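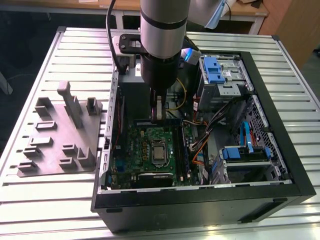

Drimcombe publishes its house rules for robots that take computers apart

June
By the workshop desk at Drimcombe

We've finally done it. After a lot of arguing over the lunch table, I can say that our rulebook for robot arms working inside old desktop computers is out, and anyone can have a copy for free. It covers 12 rules on three pages (we were strict about the three pages!), and it's written for the people who stand at the bench all day.

A bit of background. We refurbish office computers, and we started writing things down after Fosier, our neighbours across the laneway, asked what we did about leftover charge in power supplies. I gave one answer and my colleague on the next bench gave another, and that was a bit embarrassing. So we got together with Fosier and the parts recyclers at Szulc and spent the summer comparing habits. We tried the draft on 517 machines between us, and 124 of those runs ended with someone scribbling a change in the margin.

Some of the rules are plain as toast. Unplug the tower and hold the power button in before it goes anywhere near the arm. Lay it flat, open side up, and check that it can't slide. Tuck loose cables clear of the path the gripper will take. Memory comes out before the processor gets touched, and hard drives go straight into a locked bin with a signed tag.

Others took longer to settle. Rule 7 says the arm has to slow right down once any part of it is below the rim of the case, and I'll admit I fought that one, as it costs us time on every unit. I lost, and I've come around to it. Rule 9 says hands stay out of the case until the arm is parked and the operator has said so out loud. Fosier wanted a light instead. We kept the voice, though you're welcome to have both.

These are our own working rules and they sit on top of whatever the law asks for where you are, so please keep your safety rep in the loop.

Rurero is printing the bench cards, laminated, in two sizes. If you'd like a set, or you reckon we've got Rule 7 wrong, write to the Drimcombe workshop desk and we'll get back to you. The next version is planned once we've had a winter's worth of grumbles.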